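Leone hangboard, the doorframe model

Every winter my fingers go soft and every winter I get talked into another piece of training gear. This time it was the Leone, a hangboard that clamps over the trim of a doorway without screws. Leone says it will hold up to 1,184 newtons per side, a strangely exact number for something that relies on two rubber pads and the goodwill of your builder. I weigh a good bit less than that and I still put a crash pad underneath.

Setting up was quick enough. You hook the rear bar over the trim, wind in the side bolts and give it a yank. The instructions say to tighten until "firm", and they leave it there. My first go was apparently not firm, as the left end dropped a finger's width when I weighted it. The second go held. The pads leave grey marks on white paint, and they don't come off with a damp cloth.

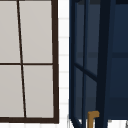
The holds

You get a jug at each end, a sloper nobody I know would call a sloper, and three edges. The big edge is fine. The middle one has a nice rounded lip and is the only reason I kept hanging on the thing past the first week. The small edge is sharp along the front and I ended up taking sandpaper to it, on a brand new board.

There are also 2 pockets, side by side in the centre. They're set too close together for my shoulders, and anyone broader than me will be hanging with their elbows tucked in like a chook. I asked Leone about this and got a link to a stretching video.

The texture is resin, gritty to begin with and noticeably slicker by the end of May. Brushing helps a little. My old timber board from Cornby has had years of use and still feels better on cold mornings. 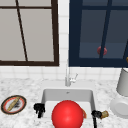
Elibariki Lema
Gear reviewer and part-time route setter

Does it work?

Leone claims 1,000 hangs will "transform your contact strength". I didn't keep a tally and I don't believe anyone who says they did. After a season on it I felt stronger on the crimpy starts at Lirnura, but I'd also been going to the crag more, so take your pick. Any solid edge used regularly would have done the same job.

The companion app wants an account before it will run a timer. Mine logged me out mid-session twice. I went back to the clock on my phone.

Price and alternatives

At 90 dollars it's dearer than the Fonholm, which needs screws but stays where you put it. If you own your walls, buy the Fonholm. If you're renting and your trim is deep and square, the Leone will do - check the depth before you order, as the sizing chart is buried at the bottom of the returns page. Rounded or shallow trim, forget it.

I've left mine up for now, mostly for the middle edge.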